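Menell project: spring progress report
30 April 2020

Hello again from the Menell bench. You asked for these to be shorter and less like a journal paper, so I'm writing this one the way I'd tell it to you over coffee. The budget sheet is coming separately through the Arruda portal (same format as last time), and nothing in it should surprise you.

First, where we are. The proposal promised you a method for teaching two arms to tidy objects with cords attached, using recorded demonstrations and no hand-built model of the cord. When I last wrote, we had the recording side working and a policy that was, let's say, optimistic. It would grab a thing by whatever part was closest and march off with it, trailing cord everywhere. Now we have a policy that picks a sensible place to hold and keeps the second arm available for the cord. I'm pretty happy with that!

The big change was splitting the task into two stages. The first stage lifts the main body of the object clear of the floor and holds it still. The second stage deals with whatever is left lying down. We had been training both as one long sequence, and the policy kept mixing them up: it would start on the cord, lose interest, go back for the body, and knock the cord somewhere new. Once we cut the demonstrations at the point where the first arm stops moving, most of that went away. We do lose a little speed, because the arms now wait for each other more than a person would. I can live with that for now, and I'd like to work on the overlap over the summer.

The numbers, then. We ran 40 trials of the split policy on objects that were in the training set, and 12 of them failed. That sounds like a lot, and it is, but 11 of those failures were in the second stage, with the object lifted fine and the cord grasp missed or dropped. Only one was a bad lift. I read that as good news for the first half of the method and a clear pointer to where the rest of the grant should go. I went back through the 11 by hand and there wasn't one single cause. In a few, the gripper closed just above the cord and came up with nothing. In others it caught two strands of a loop where it needed one, and pulled the whole pile tighter. A couple I still can't explain, and I've put them aside to replay.

I should say something about the training data, as your reviewer asked about it last round. We threw out a big chunk of the early demonstrations. They were recorded with a teleoperation setup that had a noticeable lag, and you can see it in the motions: a long pause, a jerk, another pause. The policy learned the pauses beautifully. Everything we train on now was recorded with the newer Terkano control software, and the motions are far smoother. The old recordings are archived in case anyone wants to study the lag problem, but they aren't part of any result I'm reporting here.

Backgrounds were the other headache. Our first policies did very well on one plain backdrop and fell apart when we changed it. So we now swap wall and floor patterns between recording sessions, busy ones included, and we hold a few patterns back for testing. I don't have a clean number for this yet and I'd rather not give you a messy one. My impression is that the lift barely notices the change and the cord grasp notices it a good deal, particularly where a thin cord crosses a pattern with veins or streaks in it.

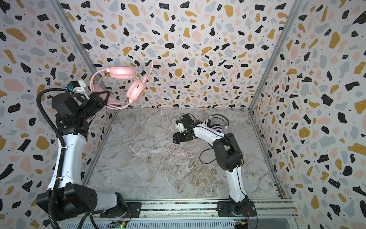

Headphones have turned into our main test object, and I want to make the case for keeping them. They bend, they swing, they have one obviously good place to hold and several bad ones, and the cord is thin enough to be a real nuisance. The headband is the hold we want from stage one, and the left arm has it on the pink pair, with the ear cups hanging free and the right gripper low over the floor next to the loose coil. The white pair with the black stripes lying toward the back is the kind of extra item we want in the cell too, so that the policy has to stick with the object it's been given. I'd like to report on cluttered floors as their own condition next time.

On the software side, Trulo (our labeling tool, for anyone new on your end) now marks the stage boundary automatically and lets me correct it by dragging a slider. It used to take me most of a day to cut a set of demonstrations, and now I can get through one before lunch. The automatic guess is still wrong when the first arm drifts a little while holding, so I check every one by eye. I'd like to release the tool with the paper if you have no objection. Please let me know, as the license text needs your wording.

What's slipped: the comparison against a scripted baseline. I have the script for the lift and only half of it for the cord, and running a half-finished baseline would make our method look better than it deserves. I've moved it to the start of the next period. The write-up has moved with it, and I'm now aiming for a full draft in August.

I have 2 requests. The gripper pads wear faster than I budgeted for, and I'd like to shift a small amount from travel to parts to cover replacements. The form is in the portal, waiting for your signature. I'd also like a short call with your technical reviewer before I fix the test conditions for the next round of trials, mostly to agree on what counts as a successful cord grasp. My current rule is that the cord has to leave the floor and stay in the gripper until the arm stops. I can see someone arguing for something stricter, and it's much easier to change the rule now than after the trials are done.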